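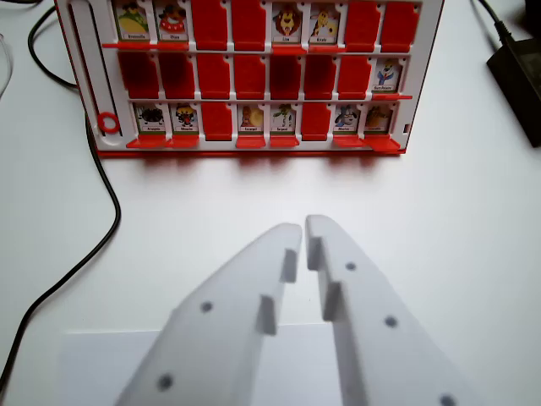

Home Guides Parts Forum Contact

Recording demonstrations for a panel-flipping task

6 min read

This guide covers collecting examples for a policy that flips the red panels on a guessing-game board, using a two-finger gripper and a wrist camera. It assumes your arm is already calibrated and that you can drive it by hand with a leader arm or controller. We wrote it for the Plarside recorder, but the steps are much the same in other software.

Set up the table

Use a plain white tabletop if you have one. Stand the board upright facing the arm, with all three rows within reach. Drive the gripper to each of the four corner slots before recording anything. If the wrist joint hits its limit at any corner, move the board and try again.

Run cables well to the side of the board. They can show up in the wrist view as long as they stay put. Tape down any that the arm could catch.

Check your fingers. Ours are matte white plastic, and the tips have to fit behind one panel without touching its neighbour.

Choose the starting layout

The board has three rows of eight slots. If you always start with every card showing, the policy learns a fixed order and falls apart on a half-played game. Mix it up:

- some episodes with most cards showing
- some with one row nearly all red
- some with single panels between visible cards

We keep a list of layouts in a Cadositz sheet and set the board by hand before each episode. Swap the cards between sessions too, so the colours behind the panels change.

Record an episode

1. Move the arm to the home pose.
2. Set the board from the next line of the sheet.
3. Type the instruction, for example "flip the third panel in the bottom row". Count slots from the left, always.
4. Start recording, then wait one second before moving.
5. Approach slowly, flip the panel and back straight out.
6. Return to home and stop recording.

Aim for 9 seconds per episode. Long pauses in mid-air are the most common problem with new operators, and the policy will copy them.

If you bump the wrong panel, stop and mark the episode as failed. Don't fix it while recording. Keep failed episodes in a separate folder.

How many you need

Our first set had 82 episodes and only worked on the top row. The current one, finished in July 2019, has 3137 good episodes out of roughly 4000 recorded. Spread them evenly over the slots. The end columns are harder to reach and tend to get skipped.

Check before training

Play back one episode in every batch at full speed. Look for dropped frames, a board that has shifted, and instructions that don't match the slot. Renumber nothing by hand; the export script reads the episode order from the file names.

Next: Exporting and splitting your episodes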